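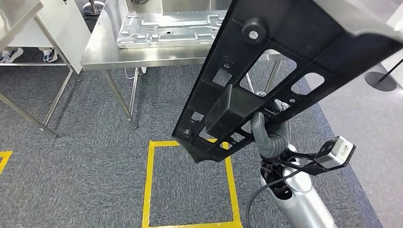

How often does the shared pump at a community garden need checking?
Once a month while it's running, plus a proper going-over before the dry season starts. Ours gets both, and I still find things!

Zelside Growers' pump and tank check, Tue 29 September
Done by me, with Milan Van der Linden on the other end of the hose

1. Intake strainer: CLEAN NEEDED. Full of weed again. I cleared it on the spot but the mesh has a tear near the collar, so I've put a new one on the Gilmartin order.

2. Suction hose and clamps: OK. The clamp we swapped in July is holding up nicely.

3. Belt guard: FAIL. One bolt gone, and the guard swings out if you lean on it. Please don't run the pump until Rimantas Strazds has fitted a new bolt (he's got the key to the shed, so chase him and not me).

4. Fuel storage: OK. Cans capped, labelled and off the floor. Someone left a rag on the shelf, which I've binned.

5. Header tank, 500 litres: OK, just. It dates from 2015 and the lid's gone brittle from the sun, but it still locks. Kids do come through on Saturdays, so the padlock stays on, please.

6. Drip lines, beds 1 to 7: PARTLY OK. Bed 3 is dribbling at the join and making a lovely bog beside the capsicums. Milan reckons it's the cheap connector. I reckon it's the wheelbarrow.

7. Signage: FAIL. The "not for drinking" sign at the Skurstead Road tap has faded to nothing. Happy to repaint it if anyone's got leftover red.

8. First aid kit: OK, but low on burn gel.

The students who built the seedling racks for us under the Fikoleck grant have asked to run a line off bed 7. Fine by me once the guard's fixed. I'll recheck items 3 and 6 when the bolt's in and scribble the result on the shed door.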